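Ticket: Laundry pickup stalls on mixed basket, white items left behind
Project: Prilby home chores trial
Site: Halolberg test apartment
Component: grasp planner, wrist camera
Priority: medium
Status: open, workaround in place

Summary

The arm is supposed to empty a basket of clothes one garment at a time and drop each piece on the sorting mat. With a basket of one color it gets through the job slowly but without help. With a mixed load it stops partway, reports "basket empty" and parks. There are still clothes in the basket when it does this.

Steps to reproduce

1. Load the basket with dark clothing and put a few white pieces on top. Do not fold the large ones.
2. Start the routine "unload, single item" from the Dusier console.
3. Let it run without touching anything.
4. Wait for the stop message, then look in the basket.

Expected: all garments out, one per grasp.
Actual: the run ends early. Small white pieces stay in the basket, and sometimes two garments come up together and get logged as one.

Log notes

Monday, first entry
Reproduced on the second try. Planner version is the November build. Grip force was at the default. Raised it one step and got the same stop, so force is probably not the cause. Put it back to default.

Second entry
Checked the item counter. It adds one each time the fingers close on something thicker than 2 mm. A T-shirt with a towel stuck to it counts as one. A sleeve that slips out on the way up also counts as one, and then the same shirt is counted again on the next grasp. The counter should not be used to decide when the basket is empty. Asked Mamani support whether the stop condition can read the depth map in its place. Waiting on a reply.

Third entry
Reply received. The depth check exists but is off by default in the home profile. Turned it on. The false stop went away on the dark load and got less frequent on the mixed load. Remaining failures are all with white cloth near the top of the pile, under the ceiling lights.

Fourth entry
Exposure looks like the next suspect. White fabric comes out close to pure white with very few folds visible, and the planner wants an edge or a fold to aim at. Dark clothes have the reverse problem, but the planner seems to cope with them better. Lowered the exposure time from 1,000 to 200 on the camera settings page (the page gives no units). The whites improved and the blacks turned to mush. Went back to the old value until we can try something in between.

Fifth entry
Current setup for the mixed load: orange basket on the floor, black clothes with a crumpled white cloth on top, small white folded items at the near end. A larger white cloth is up against the right finger, and its upper surface is washed out in the wrist view.
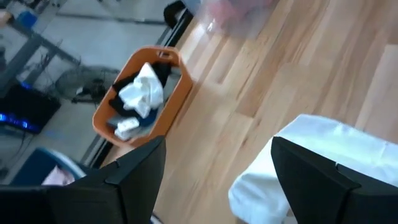 Workaround

Sort lights and darks by hand before starting the routine. This does defeat much of the purpose — a person who has already sorted the clothes has touched every piece — but it keeps the other tests moving. Limit each load to 8 garments.

Still to do

Try two exposures per grasp and let the planner pick the better one.
Ask Mamani for the depth check to be on by default in the home profile.
Repeat with the ceiling lights off and the blinds open.

Comment from product side

We were asked whether laundry can go on the feature list for the next Prilby release. Based on this ticket, no. Unloading a basket of one color can be shown with someone standing by. Mixed loads can't be left alone yet, and folding is a separate ticket. Please keep this one open until the mixed load finishes without a false stop. Next check is Friday.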